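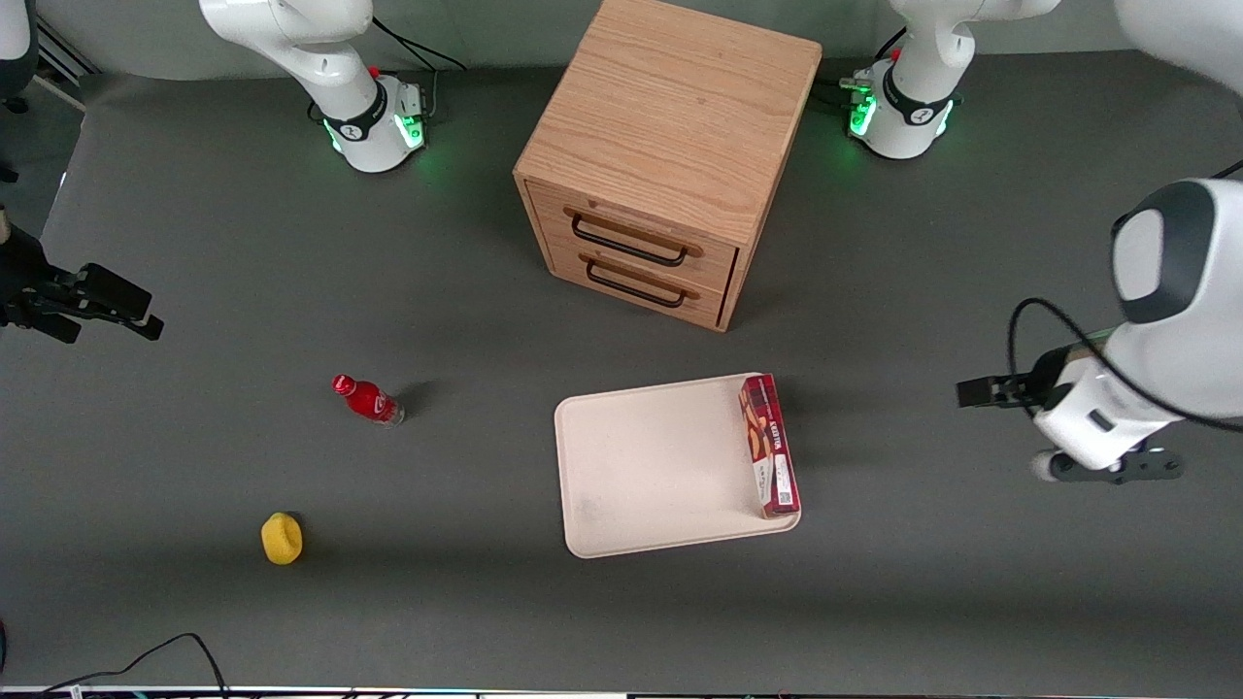
Two-drawer wood unit, top handle and bottom handle. 

ALLTHORPE SHORT-LET FLATS
Turnover and safety walk-through, furnished units
April round, Visley building

Key: OK / FIX / WATCH / N/A. Comments go under the line, keep them short. Anything marked FIX gets a ticket before you leave the floor.

ENTRY AND HALL

1. Front door closes and latches by itself: FIX
Closes fine from wide open. From a hand's width it just sits there. Closer arm needs a turn or two. Same note as last round on this door, ticket was closed without the work being done as far as I can tell.

2. Deadbolt turns from inside without a key: OK

3. Door viewer clear: OK
Smudged, wiped it.

4. Hall light and switch: OK
Bulb is a different color from the others. Not a safety thing but guests mention it.

5. Loose rugs, mats: WATCH
Runner in the hall has no pad under it. Slides on the wood. Tape is holding one end only. I'd rather pull it altogether, need a yes from the office.

6. Evacuation map on back of door: FIX
Map is for the Grakcombe building. Wrong stairs, wrong everything. Swap today please, do not wait for the next round.

SMOKE, CO, FIRE

7. Smoke alarm, hall: OK
Pressed test, loud.

8. Smoke alarm, bedroom: FIX
Nothing on test. Opened it, battery in backwards. Turned it around, works now. Leaving it as FIX so somebody looks at the other units on this floor, same person may have done them all.

9. CO alarm near boiler closet: OK
Date on the back is still good. Dust on the grille, vaccuumed.

10. Extinguisher, kitchen: WATCH
Gauge in the green, pin in. Tag not signed for last month. Bracket has one screw out of 2.

11. Fire blanket: OK
Moved it. Was hanging behind the stove, you'd have to reach over the burners to get it. Now by the kitchen door at shoulder height.

BEDROOM AND LIVING ROOM FURNITURE

12. Wardrobe fixed to wall: OK
Both brackets tight. Top shelf had a suitcase on it, not ours, bagged for lost property.

13. Bookcase fixed to wall: FIX
Strap is there, screw is in plaster only. Came out when I pulled with two fingers. Needs to go in a stud or get a proper anchor. Took the heavy books off and put them on the bottom shelf until then.

14. Bedside and small drawer units: see notes
Going by the small drawer sheet. For each one in the flat:
- pull every drawer to the end, does it stop or does it come out in your hands
- both drawers open at once, lean on the top a little, does it want to tip
- wiggle the handles, they should not turn
- run a cloth along the edges and seams, if it snags, sand it
- look at the back for pushed out nails or staples
- drawers empty, incl. the very back

Left side unit: OK on all.
Right side unit: FIX. Lower handle loose, tightened by hand, needs a driver from inside the drawer. Bottom drawer has no stop. A kid could pull that right onto their foot. Do not leave this one for the Thursday check-in.
Found one earring and a phone cable in the back of the top drawer. Bagged.

15. Tall dresser: FIX
No anti-tip kit at all. Order 6 kits, not one, I know the other flats with this dresser are the same. Until they come, heavy stuff in the bottom drawers and the card on top that says do not climb.

16. Bed slats and frame: OK
One slat popped out of its holder, pushed back. Under-bed clear.

17. Sofa bed: WATCH
Opens and locks. Pinch point on the left hinge where the cover has worn through. Put a strip of felt over for now.

18. Coffee table: OK
Glass top no chips. Pads under all feet.

19. TV: OK
On wall mount, solid. Cable was looped low enough to catch a foot, clipped up.

WINDOWS AND BLINDS

20. Window limiters: FIX
Bedroom limiter fine. Living room limiter unscrewed and sitting on the sill. Guest wanted more air i suppose. We are on an upper floor, this is a stop-the-let item. Refitted before I left, but use the tamper screws next time, the ordinary ones come out with a butter knife.

21. Blind cords: OK
Cleats in place, cords wrapped. Kitchen blind is the cordless kind.

22. Glass: OK
Scratch on the bathroom pane, old.

KITCHEN

23. Stove, all burners light and go out: OK
Back right is slow to catch. Cleaned the cap, better.

24. Hose and shutoff: OK
Shutoff turns easy. Soap test no bubbles.

25. Outlets near sink: FIX
Left one trips and resets like it should. Right one does not trip. Taped over, breaker off for that leg. Electrician needed, not one of us.

26. Kettle and toaster cords: OK
Toaster crumb tray was full. Please empty these at every turnover, they are the easiest fire in the building.

27. Hot water at tap: WATCH
Thermometer read 145 at the kitchen sink after two minutes. Too hot, the heater's been turned up. Turned down a notch, re-test at the next visit. Bathroom runs off the same heater so the same goes for the tub.

28. Fridge: OK
Read 46 when I opened it, but the door had been left ajar. Closed it, came back at the end of the walk and it was dropping. Seal looks good. Look again before guests arrive, if it is still warm it's a FIX.

29. Under sink: OK
No drips. Drain cleaner was on the floor of the cabinet with the dish soap. Moved to the locked box.

BATHROOM

30. Grab bar: OK
Full weight, no movement.

31. Tub mat: FIX
Half the suckers are gone. Binned. New ones in the Tremblay store room, second shelf.

32. Fan: WATCH
Runs but won't hold a tissue. Cover needs to come off and be cleaned.

33. Bathroom door lock opens from outside with a coin: OK

34. Sealant around tub: OK
Black spots at the tap end. Cleaning job, passed on.

SHARED STAIRS AND BIN STORE

35. Stair lights: OK
Top landing one flickers. Reported to the building, not our ticket.

36. Handrail: OK

37. Stairs clear: FIX
Stroller and a bag of sand on the half landing. Note left. If it's still there next time, move it down to the bin store and leave another note.

38. Bin store door: OK
Was propped with a brick. Brick removed. It will be back.

BEFORE YOU SIGN OFF

Tickets raised: 1, 6, 8, 13, 14 (right side), 15, 20, 25, 31, 37
Can we let it tonight: NO
Holding it back: 25. Everything else is either done or can be made safe in an hour with the right bits.
Breaker label: written on tape, "kitchen right, leave off"
Keys: both sets back in the lockbox, code not changed, should be

Notes for the next person
Bring a long driver for the drawer handles, the stubby one in the kit slips.
Check the alarm batteries in every flat on this floor, see 8.
Form still has no line for balcony furniture, I've been writing it on the back. Can somebody add one.
Last page of the pad is missing the sign off box so I've used the margin agian.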